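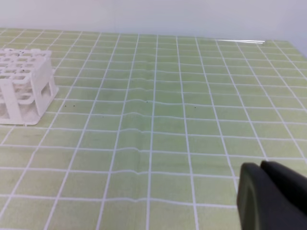
March, bench 2, started 9:40

Carried on with the wrist camera pose work. The question is still whether we can use the printed grid on the table cover as a free reference and drop the calibration board between sessions. Victor's line fitter finds grid crossings, assumes they lie on one plane, and solves for the camera. Where the cover lies flat the fit is good. Where there is a fold the crossings shift and the solver blames the camera.

Ran the fitter on 919 stills from the Grallesero set. Plain least squares first, then the version Afia wrote that throws out crossings that disagree with their neighbors. Her version held steady on views with one long fold and straight lines on both sides. It was much less happy when the ripples spread over most of the cells in view, which makes sense – there is no clean majority left to trust.

Small dark specks on the cover got picked up as crossings in a few stills. Raised the minimum line length to 20 pixels and they went away. Have not checked what that does to the far rows, where the cells get very narrow. Rehema to look. 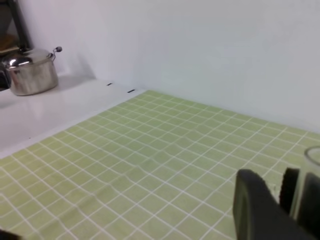

Page 4

Views with the pot. Half the picture is wall and the grid only starts well to the right of it, with bare white surface in between. The fitter tried to run lines across the white part and latched on to the pot's reflection. Added a color mask so only green pixels vote. Masked fits look sane, though the cloth is wavy through the middle and I would not trust tilt from them.

Clear glass at the gripper is a separate problem. Grid lines show through it and the mask keeps them. Naomi suggests masking out a fixed region next to the fingers. Crude, but the fingers sit low on the right in these views anyway, so we lose little.

To do
– rerun the full set with mask on, same seed
– ask Lilian for the Ostby board poses to compare against
– try a bent surface model in place of the plane, Victor has a draft

Stopped 16:15. Masked run left going on Vesex.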